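Good Practice at the Tabletop Stations: Questions We Get a Lot

Do I have to read the whole handbook before my first shift?
No, though we'd love it if you did someday! Start with the chapter on table setup and the one on cables, and keep the rest nearby. Kam-wah Chang rewrote both in May, so if your printout still says Trendthorpe on the cover, please recycle it and pick up a new one.

How long can I work before a break?
Thirty minutes with the grippers in your hands, then put them down and walk around a bit. We know it's tempting to finish just one more — everyone feels that way — but tired wrists make sloppy recordings, and they hurt, too.

What counts as a good attempt?
Move at the speed you'd use at home, and finish what you started. If you drop something, pick it up with the jaws and carry on. Please don't reach in with your fingers, and don't delete the attempt. Mark it "recovered" in Stekari and the reviewers will take it from there.

Any special rules for clothing and accessories?
A few. Take hold of a strap or band and let the rest of the item hang or lie on the table, so the fabric doesn't get pinched out of shape. Keep the stand toward the far side, where you can reach it without leaning, and let both gripper cables drop straight down past your wrists.

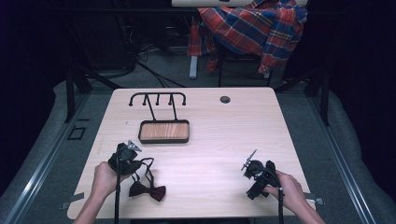 Who do I tell if something feels wrong?
Whoever is leading your shift, right away, even if it seems small. Stopping never counts against you.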